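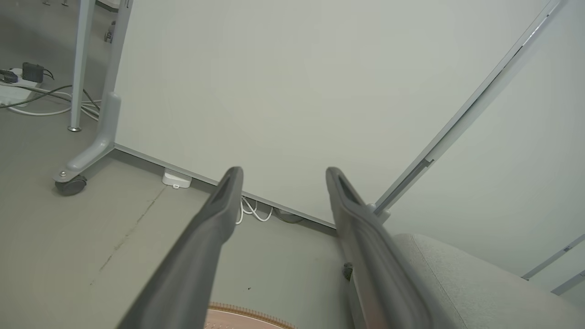
3.2 Collecting the laundry demonstrations

I want to go through this part slowly, mostly for people who plan to gather their own examples, as most of what went wrong for us went wrong in collection and very little of it in training. The full laundry set, which we call Trendier, holds 2000 demonstrations. Every one of them was driven by a person from start to finish, and we split them evenly between two operators, so 1000 each. Neither of us had done much of this before, and you can see it in the early data (more on that below).

The setup is plain. There's a laundry basket on the floor next to a gray upholstered seat, and the job is to move clothes between the two with a pair of arms. We log the joint positions, the gripper openings and the video from the head view and both wrist views, all on one clock. I had a strong urge to tidy the room before we started, and I'm glad I let it go. Cables, furniture legs and scuffs on the floor are what a home robot will be looking at anyway, and a policy trained against a clean backdrop in our Dreltley pilot fell apart the moment we rolled a chair into view.

Cloth is a pain to label. With a mug you can say where the handle is and be done, but a jersey has no fixed shape at all, and two grasps that look the same on video can end in very different ways. So we gave up on marking grasp points by hand. Each demonstration gets a start mark, an end mark, and one short line of text typed by the operator right after the run - "red top to the seat", that kind of thing. Figure 4 shows moments from a single collection session, including one arm holding a red cloth over the basket while the other waits with its gripper open.

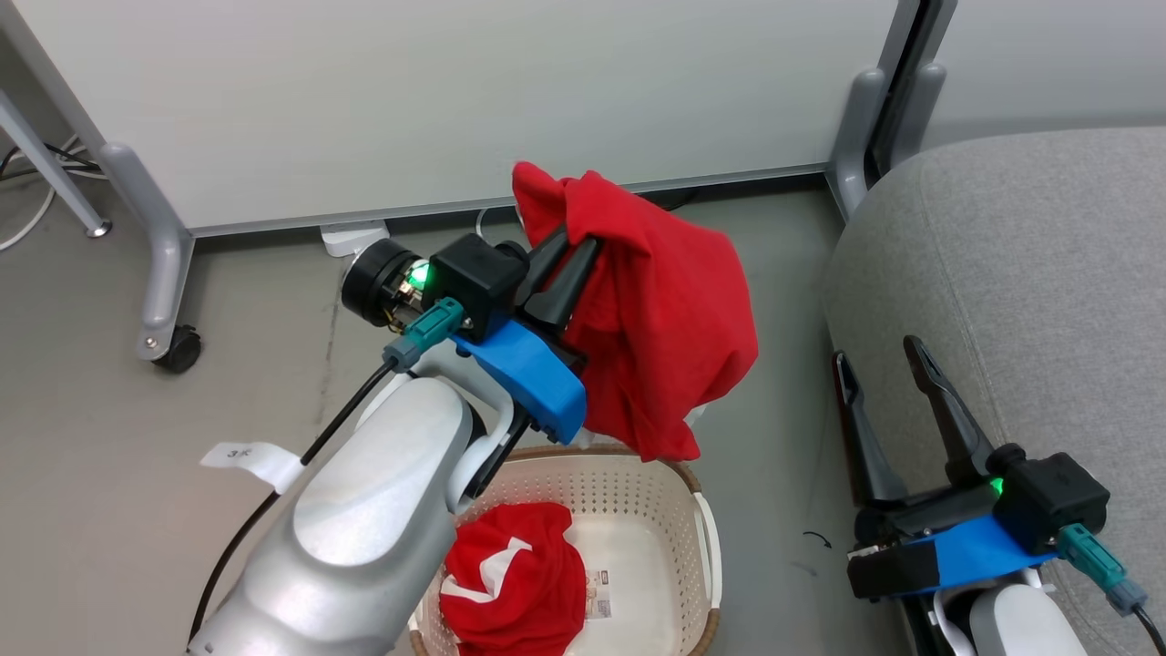
That last bit, the waiting arm, deserves a word. In our first batch both of us tended to park the idle arm wherever we'd left it, and the model picked up the habit in the worst way: it would freeze one arm low down and then have no idea how to bring it back when a sleeve needed a second grip. We went back and wrote a rule. The idle arm stays up, stays open, and stays near the work. I was skeptical that such a small thing would matter, but after we swapped in the new runs, the frozen arm mostly went away.

We also kept our mistakes, or a good share of them. If a garment slipped and the operator picked it up again, the run stayed in. If the operator gave up, or reached in and fixed something by hand, the run was thrown out and done over. It took some arguing to settle on this! My own view is that a recovery is worth more than a clean run, as it shows the model what to do from a bad spot, and bad spots are where it spends its time once nobody is steering.

Resets were done by hand between runs. We shook each garment out and dropped it from standing height, with no attempt to make a nice pile. Every 12 runs we moved the basket a little and turned it, and we tried hard not to fall into a pattern. (We fell into a pattern. The basket drifted toward the seat all through March, and we had to collect an extra block with it farther out to even things up.)

The wrist views turned out to be the ones I'd fight for. From the head you get the layout, but the moment the fingers close on fabric the hand hides most of what you care about. The wrist view swings and tilts as the arm moves, so the walls and floor end up at all sorts of angles, and I worried this would confuse the model more than it helped.

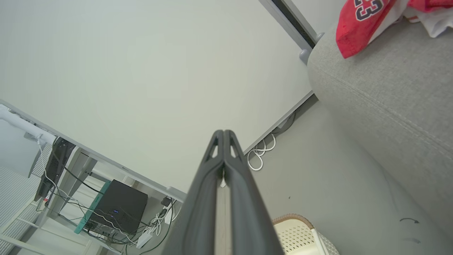 Sebastián Riquelme disagreed with me on this from the start, and his comment on our draft is worth giving in full: "I would keep the tilt and throw away your attempt to correct it. The view and the fingers move together, so the fingers are the one thing that stays put. Let the model lean on that." We tried it his way, feeding the wrist video in without any rotation, and it did better on the garments that had slumped against the basket wall. I've left the corrected version in the code as an option, but we don't use it.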